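The yellow shelves, a progress report

I have reached the age where reorganising a shelf counts as an outing. Mine are yellow, a shade the catalogue called Zovetti Sun and Meenakshi Varghese calls "council playground". She helped me choose them, so I feel she should share the blame.

The black shells were the first problem. They're an awkward shape, too long for a drawer and too curvy to stack, and I have moved them from one surface to another since March. The new rule is that they live in a row on the top shelf, and any that need to go elsewhere travel in a grey tray on a bit of cardboard so they don't skate about.

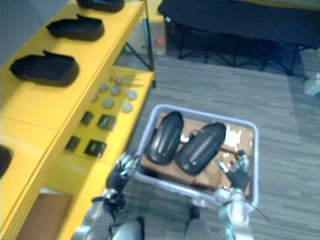

Top shelf, bottom shelf

A row up top looks quite organised, if I squint. The lower level has become the home of everything without a home: little dark boxes, pale grey discs, a bundle of thin rods I'm apparently saving for my retirement. I gave myself 28 minutes to sort it and spent most of them reading an old Grgić parts list.

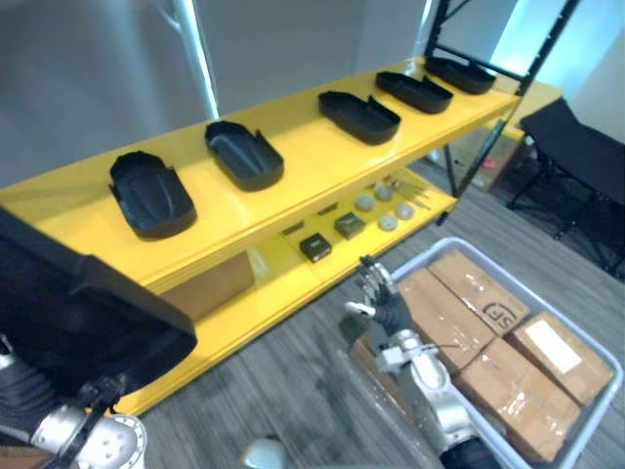
The cardboard situation

Karthikeyan Sastry believes you should flatten every box the day it arrives. Karthikeyan has a garage. I have a grey tray, and it turns out to be a decent size for keeping boxes together, packed in snugly with the taped ones wherever they'll fit.
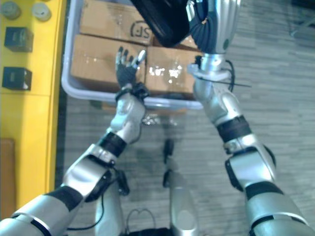
I did try labelling things with a marker, a system that lasted two boxes before I lost interest and then the cap. Meenakshi has offered to lend me her label maker, a Skukex with a colour screen. I'm holding out until I've done something about the rods.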